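**Middale lab brings simulated arm back into line**

6 Mar 2021

The robotics group at Middale has finished resetting the arm in its simulated bedroom cell, a virtual test room that had been giving uneven results since a software update. The work took 20 days and was led by Réjean Lemieux, who looks after the cell's models and controller settings.

The trouble began when the update changed the default joint damping. The arm, a Franka Emika model, still reached its start pose over the dresser, but it settled a little lower than before. In a batch of 194 trial runs, 71 ended with the fingers touching the dresser top too early. The same control code had passed its checks in July.

Lemieux first suspected the gripper model and swapped in an older copy. That made no difference. He then put the joint values back one at a time, starting at the base and working out to the wrist, and ran a short test after each change.
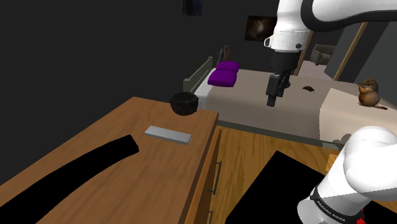 Two joints turned out to account for most of the drop. A third problem was in the mount: the base had been saved with a slight tilt, too small to notice on screen but enough to shift the fingertips by several millimeters at full reach. Lemieux leveled it and locked the value in the setup file.

The group also wrote a start-up check, called Brokard, that runs before each batch. It moves the arm through 20 poses with the gripper empty and compares the joint readings with a stored set. If any reading is off, the batch does not start.

"Before, we would find out the next morning," Lemieux said. "Now the log says which joint it is — and you fix that one."

A second cell, known as Zutis, uses the same arm model and will get the corrected values next. Its base has not yet been checked for tilt. Until then, results from Zutis are being kept apart from the rest.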